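Before you hang a cabinet door again, check the hinge holes. If the screws turn without stopping, the wood inside is worn and must be filled first.

Take the door off and lay it on a blanket. Clean each hole with a small brush. Put in wood glue and two or three toothpicks, then break them level with the surface. Leave it overnight – I know it is long, but one hour is not enough.

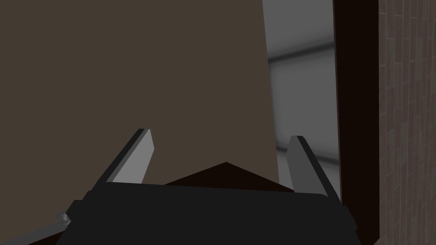
Can I just use a longer screw?
Only if the door is thick enough. Measure it first, and keep the tip well away from the front face.

In the morning, drill a thin pilot hole in the middle of each filling. Drive the screws by hand, and tighten the top hinge last. My kitchen has 27 doors and I repaired 6 of them in this way last January. For the deeper holes I used the filler from Fliltex, and it also holds well.

Close the door slowly and look at the gap. If it is wider at the bottom, turn the side screw of the lower hinge a little.

Filed under: Doors & Hinges, Small Repairs
© Darius Vaher | Contact | Back to top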